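Horham introduces underside card mounting for shelving and display boards
Valthorpe, 2025-06-23
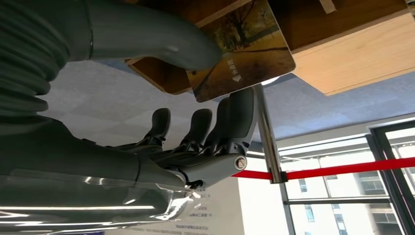 Horham has published a fitting method for printed cards that are displayed on the underside of wooden boards, together with a card stock and adhesive pad intended for the purpose. The method covers overhead shelves, canopy boards above counters and the lower faces of wall-hung display panels. In these positions the card is read from below, often at an angle, and has to be offered up to the wood before it can be fixed. A photographic card such as the autumn tree print, with its dark trunk against golden-yellow leaves and a small white label near the centre left, suits this position because the main subject can be made out while the card is still tilted against the board. Cards made up entirely of small text are less suitable and remain better placed on a vertical face.

The range is sold under the name Gunus and consists of the card, the pads and a paper template. The card is a coated board with a matt reverse. The coating on the printed face is intended to limit glare from ceiling lights, which is a more common fault on downward-facing surfaces than on upright ones where light coloured floors are present. The matt reverse takes the adhesive.

Fitting

The board should be wiped with a dry cloth and any loose varnish or wax removed. Oiled boards need to be cleaned with a mild solvent and left to dry. The template is taped to the underside and the corners marked in soft pencil.

The card is held by its lower edge and one side. One edge is set to the pencil marks first and the rest of the card is then brought up flat. Pressure is applied from the centre towards the corners with the pads of the fingers. Nails and hard tools should not be used on the printed face, as the coating will mark. Each pad needs 34 seconds of steady pressure. The card may be lifted and reset during the first 2 minutes, after which the bond should be left alone.

Full strength is reached after 84 hours at normal indoor temperature. Until then, boards should not be moved or stacked. Cards can be removed later by warming the face gently and drawing a thin cord between the card and the wood.

Limits of use

The pads are specified for planed or sanded timber and for sealed veneer. They are not recommended for rough-sawn wood, for boards over cookers or sinks, or outdoors. Heavier panels, including framed prints and anything backed with glass, require mechanical fixing and fall outside the method.

Where a row of cards is to be fitted, Horham advises working from the middle of the board outwards. Small errors in spacing are then shared between the two ends – a difference at the end of a board is harder to see from below than one at the centre.

Supply

Gunus cards are available blank or printed to order in portrait and landscape formats. Artwork should allow a clear margin on all sides, and any label or caption should be kept away from the corners, where the pads sit. Text in any script can be printed if supplied as outlines.

Orders placed in June will be sent from the Rowlands warehouse in Valthorpe. The complete set is listed under stock number 3339, and the card and pads may also be bought separately. The fitting sheet and template are included with every order – replacement templates can be requested without charge.

Trade enquiries and requests for samples should be addressed to the Horham sales office, Valthorpe.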